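Ticket 2622: Right gripper drops out of tracking during shirt folding
Status: Open, fix under test
Station: Orneritz folding table
Opened by: Emilian Lungu

Tuesday, 9:40
Got a good one for you all! The right hand gripper on the folding station is losing its position in the middle of a take. The left one carries on fine. On playback the right jaw jumps toward the far edge of the table, hangs there, then snaps back. The Baminon recorder doesn't stop or warn, so the take gets saved as good. First noticed on take 1832.

Expected: both grippers tracked from pickup to last fold.
Seen: right side gone for almost 3 seconds, always after the shirt has been picked up.

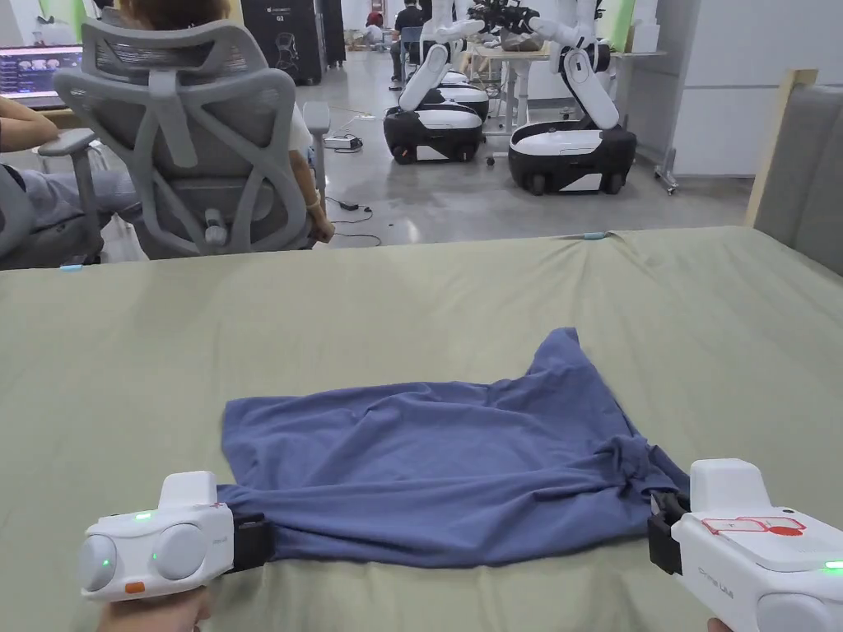 10:15
Restarted the recorder and paired both grippers again. Same fault on the second take. Swapped the USB cables at the Baminon box and the fault stayed with the right gripper, so I'm crossing the cables off. Battery reads full. Lights stay green the whole way through, even while the position is wandering off, and I'd love to see that changed in a later firmware.

10:50
Reply from Olteanu support, who were super quick. They asked for the raw log and wanted to know if the fault follows the gripper or the hand. Great question! We traded sides and ran the same shirt again. 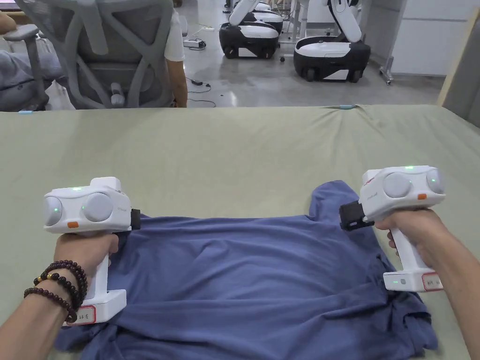 It follows the side. Whichever gripper works on the right loses its place, and the other one is rock solid. So the hardware is probably healthy, and I can stop eyeing the spare parts shelf.

11:30
Pulled the log apart with Asham's viewer (love this thing, it draws both paths over each other). Every dropout starts when the right gripper tips inward and comes down low over the cloth. My guess is that it runs short of things to track against at that angle. A plain cloth doesn't give it much.

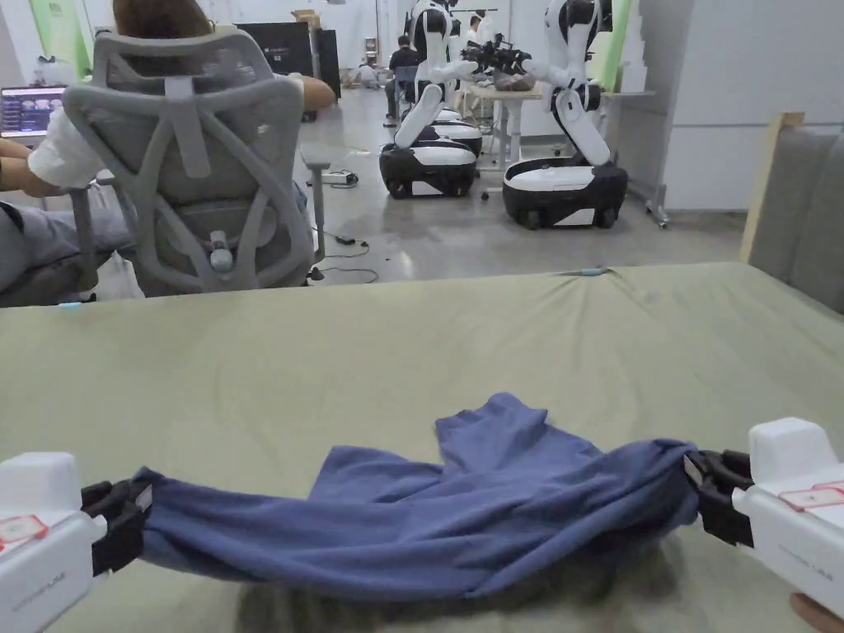 Tried keeping the right wrist more upright and lifting a bit slower. Two takes, no jumps! Small sample, I know, but the paths look beautiful.

13:05
Still to do:
- Rerun everything from take 1832 on through the jump check and pull the bad ones
- Ask Olteanu for a warning when position is lost
- Try a patterned cloth on the table
- Leave the ticket open until the afternoon takes are checked

Raw log and both path plots are attached. If you see the same jump at another station, please add your take number to this ticket.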